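4. Ritmo, repertório e circulação na cena de Breltby

4.1 Constituição do corpus

O corpus analisado reúne 488 faixas gravadas por músicos ligados à cena de Breltby, todas disponibilizadas pelo selo Dellgate ou por edição própria dos artistas. Foram excluídas remixagens feitas fora da cidade e gravações de ensaio. Quando uma mesma canção existia em versão de estúdio e em versão ao vivo, manteve-se apenas a de estúdio, exceto nos casos em que a letra mudava de forma substancial. As faixas foram transcritas quanto ao padrão de percussão, à forma e ao andamento, e depois classificadas segundo a terminologia usada pelos próprios músicos.

Essa escolha terminológica tem consequências. O rótulo "ilon", que dá nome ao gênero e vem do bairro do Ilon, onde funcionavam as primeiras festas, é empregado por alguns artistas para qualquer música dançante cantada no dialeto local. Outros o reservam às faixas em que o tambor grave antecipa o segundo tempo do compasso. Adotamos a acepção restrita nas tabelas e a acepção ampla na discussão das entrevistas, indicando sempre qual delas está em uso.

4.2 O padrão antecipado

Na acepção restrita, o ilon organiza-se sobre um ciclo de dois compassos. O bumbo eletrônico marca os tempos fortes do primeiro e desaparece em parte do segundo, deixando o espaço para o tambor grave. O deslocamento é pequeno e nem sempre regular. Em faixas programadas inteiramente em computador, ele tende a coincidir com a subdivisão em semicolcheias; nas gravações com percussionista, fica um pouco antes dela, e a distância varia de um ciclo para outro.

Pringle – que produziu boa parte do catálogo inicial da Dellgate – atribui essa irregularidade ao modo de gravar. Segundo ele, os percussionistas tocavam sem metrônomo, ouvindo apenas a linha de teclado, e a bateria eletrônica era ajustada depois. "A gente corrigia o bumbo para seguir o tambor, nunca o tambor", disse Ross Pringle em entrevista. A afirmação é compatível com as sessões a que tivemos acesso, nas quais a grade de tempo do projeto foi redesenhada à mão, compasso por compasso.

O procedimento foi abandonado por quase todos os produtores mais jovens. As razões citadas são o custo da hora de estúdio e a exigência dos DJs, que preferem faixas de andamento fixo para facilitar a mixagem. Ainda assim, vários deles reproduzem o efeito por meio de amostras recortadas das gravações antigas. Tem-se então uma antecipação herdada, idêntica a cada repetição, que os ouvintes entrevistados reconheceram como própria do gênero.

4.3 Casas, rádios e festas

A circulação do repertório dependeu, no início, de 2 espaços: o salão do Ilon e o clube Galbraith, este na parte alta da cidade. O público era diferente em cada um. No salão predominavam moradores do bairro, e as noites alternavam ilon e música religiosa; no Galbraith, o gênero entrava depois da meia-noite, entre blocos de house. Os músicos preparavam versões distintas para cada casa. A do clube costumava ter introdução longa, só com percussão, e o refrão cantado uma única vez.

A rádio comunitária teve papel mais limitado do que sugerem os relatos publicados na imprensa local. A programação preservada mostra que o ilon ocupava um bloco noturno de 40 minutos, repetido pela manhã, e que as mesmas canções voltavam por semanas. O bloco foi importante para fixar um repertório comum, mas pouco fez pelos artistas sem contrato, que continuaram a vender gravações na porta das festas. 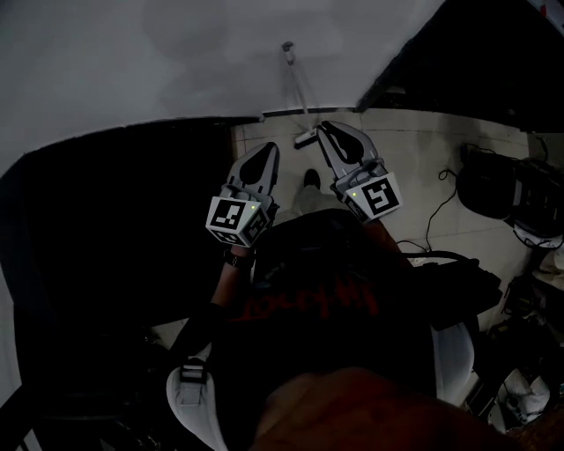 Figura 5

Com o fechamento do salão, o centro de gravidade da cena deslocou-se para as festas de rua de fevereiro. A mudança afetou a própria música. Ao ar livre, as linhas de teclado em registro médio se perdiam, e os arranjos passaram a dobrar a melodia principal com sopros ou com vozes em uníssono. A letra também se encurtou. Nas faixas posteriores ao fechamento são frequentes os refrões de um só verso, respondidos pelo público, enquanto as estrofes narrativas ficam restritas às versões de estúdio.

4.4 Autoria e crédito

A prática de reaproveitar amostras criou disputas de crédito que permanecem abertas. Os percussionistas das primeiras sessões eram pagos por diária e raramente aparecem nas fichas técnicas. Seus toques, porém, sustentam parte considerável do repertório atual. A Dellgate passou a incluir os nomes nas reedições, sem efeito sobre os direitos de execução. Entre os músicos entrevistados, as posições divergem – alguns consideram o padrão um bem coletivo do bairro, outros defendem a remuneração de quem o gravou. A seção seguinte examina essa divergência a partir dos contratos disponíveis.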